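Print | E-mail

Ticket 41: Shared calendar shows bookings an hour late
Product: Flandix room booking
Raised by: Lena Wilczyńska, Hernik front office
Assigned to: Wojciech Wróbel
Status: Closed

Problem as reported

Since the clocks changed, bookings made in the web calendar appear one hour late on the door screens. A meeting booked for 10.00 shows on the door as 11.00. Bookings made from a phone are correct. Two groups turned up for the same room on Saturday and both had a confirmation e-mail.
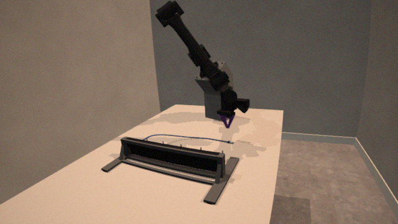
Lena has restarted the door screens and signed out of the web calendar and back in. No change. She has asked staff to ring the front office before using a room until this is fixed.

Wojciech Wróbel, 9.20

Checked the time on the server and it is correct. Checked the door screens — also correct, so the clocks themselves are fine. Made a test booking in the web calendar for 14.00 and it came up as 15.00 on the door. Made the same booking from my phone and it came up as 14.00.
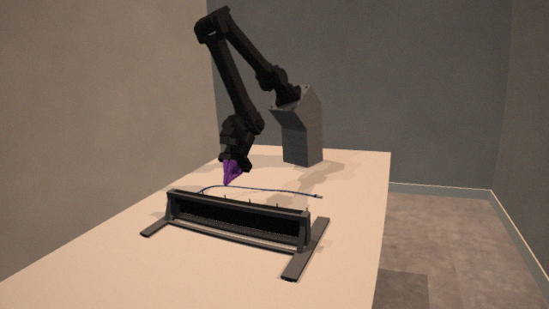
Cable and rack on the long table, arm behind.

Looked at the two test bookings in the export file. The phone booking carries a time zone. The web booking has none, so the door screen treats it as winter time and adds the hour. Passed to Radosław Domański to look at the web form settings.

Radosław Domański, 11.45

The web form has its own time zone box under Site, Regional. It was blank. It should have been filled in when we moved to version 3 but the upgrade notes don't mention it. I have set it and saved.

New bookings now show correctly. Old ones are still wrong.
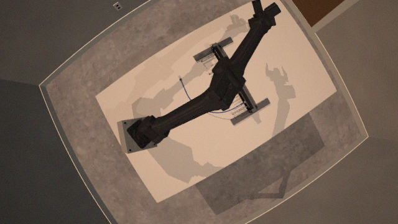

Ran the "rebuild calendar" job to correct the old bookings. It stopped halfway with a message that the calendar was locked by another user. Nektarios Ververidis had it open for editing. Asked him to close it and ran the job again. It finished without errors.

Lena Wilczyńska, 13.10

Door screens are right on the ground floor. Room 2 upstairs still shows the old times.

Wojciech Wróbel, 13.30

Room 2 keeps its own saved copy of the calendar. Cleared it from the screen's menu: Settings, Storage, Clear saved data. It asks for the admin PIN, not the room PIN. 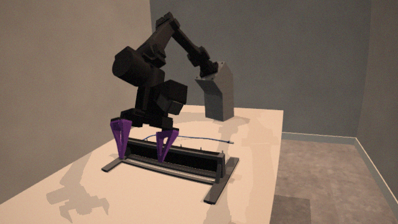

Repeating bookings need checking by hand — the rebuild job only changes single ones. Lena has the list and will re-enter any that are wrong.

Lena Wilczyńska, 16.05

Repeating bookings done. All screens match the web calendar. Happy to close.

Print | E-mail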